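Drasmont Twin-Arm Tabletop Kit, dish handling option
Site inspection checklist with comments

Supplier: Drasmont. Reseller and installer: Hamero.
Inspected by: Young-sook Cho. Reviewed by: Pascal Lefèvre.
Unit no. 3452. Period: February, second visit.
Result codes: P = pass, C = pass with comment, F = fail, N = not checked.

Section A. Paperwork and supply

A1. Manual matches the delivered hardware revision. C
The printed manual covers the rail version but the wiring chapter is from the fixed-base version. Hamero has the correct chapter as a separate file. It should be bound in before handover.

A2. Emergency stop wired to both arms. P
Tested from the operator side. Both arms dropped to the hold state and needed a manual reset.

A3. Supply voltage under load. P
No sag beyond the limit in the manual with both arms moving at the rated speed.

A4. Spare parts kit. C
Finger pads are supplied for one arm only. The quote lists pads for both.

Section B. Gripper and contact with ware

B1. Fingers fitted square and tight. P
Checked by hand with power off. Screws marked with paint after tightening.

B2. Fingers suited to glazed ceramic. C
The test ware is glazed and curved, and the fingers on this kit are black, angular and tapered. The manual gives a grip force setting for flat-rimmed plates only. For tilted or domed pieces the installer should start at setting 4 and work up. 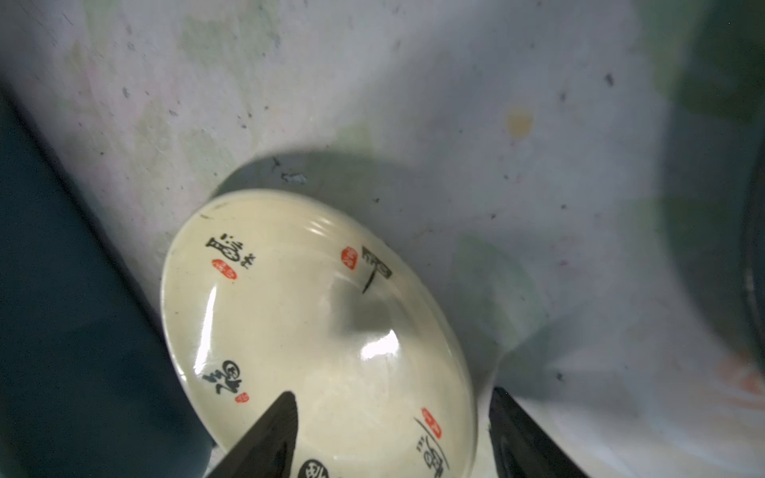
Approach angle matters more than force on this type of ware. With the fingers coming in level, the rim tends to ride up on one side before the other side has closed. Hamero's note recommends a shallow tilt at the wrist, and we agree. Please add it to the operator card - at present it exists only in an e-mail.

B3. Ware inspected before use. C
One cream piece has a small dark mark or chip near the rim. Chipped ware should be taken out of the test set. A sharp edge will cut the finger pads, and a chip that is already there makes any later damage claim hard to settle.

B4. Grip release on loss of power. P
Fingers hold position. Operators must be told to support the piece before using the manual release.

Section C. Arm, wiring and indicators

C1. Cable conduit free through full travel. C
The corrugated conduit on the gripper arm forms a large loop. It clears the joint, but the loop stands well above the arm and could catch on a shelf or lamp in a smaller enclosure. Drasmont offers a shorter conduit. Ask for a price.

C2. Indicator lights visible from the operator position. P
Green means powered and ready on this unit. The manual also lists amber and red, which were forced from the service menu and read correctly.

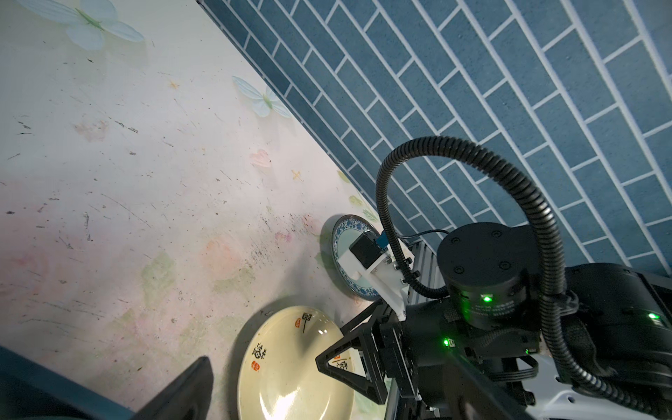
Sensor bracket: the white bracket is a 3D-printed part. It is acceptable for a trial unit. For daily use near water we would want the molded version, and Drasmont should state in writing whether it is a like-for-like swap. The connector should also have strain relief.

C3. Joint cap screws. P
All present, torque checked against the table on page 17 of the manual.

C4. Joint temperature after continuous running. P
Measured after 64 cycles. All joints within the published limit.

C5. Vision software recognizes patterned ware. C
The Skullow module was slower on decorated plates than on plain ones. Calligraphy, seals and floral rims all add edges that it has to sort out, and a printed mat under the plate adds more. A plain mat is suggested for acceptance runs.

Section D. Work area

D1. Rail clean and clear of debris. F
Dark grime and debris on the top surface of the front rail. Wipe down and inspect the carriage wipers before the next run. Repeat at the end of each shift.

D2. Mat clean and dry. F
Dark particles across the right half of the mat, and a wet smear below the elbow of the left arm. Source of both to be found and reported. If the smear is lubricant, the joint seal is a warranty item and goes to Drasmont, not to Hamero.

D3. Electronics at the front edge protected from splash. F
Small circuit boards sit below the rail with no cover noted in the drawings. A Kröger splash guard is listed as an option and should be treated as required for any wet work.

D4. Basin placed within reach of both arms. P
Center position, clear mat on all sides. Mark the corners so that it goes back to the same place after cleaning.

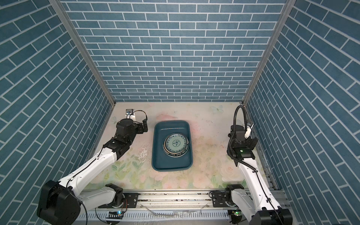
D5. Enclosure posts plumb and fixed. P
No movement when pushed by hand.

D6. Drain or catch tray. N
Not supplied with this option.

Section E. Outcome

Not released for wet work. Released for dry handling trials once D1 and D2 are closed. D3 stays open until the guard is fitted and photographed.

Reviewer's comment (Lefèvre): agreed on all three fails. I would move B2 to a fail as well if the wrist tilt is not on the operator card by the next visit. A4 is a commercial matter and can run in parallel.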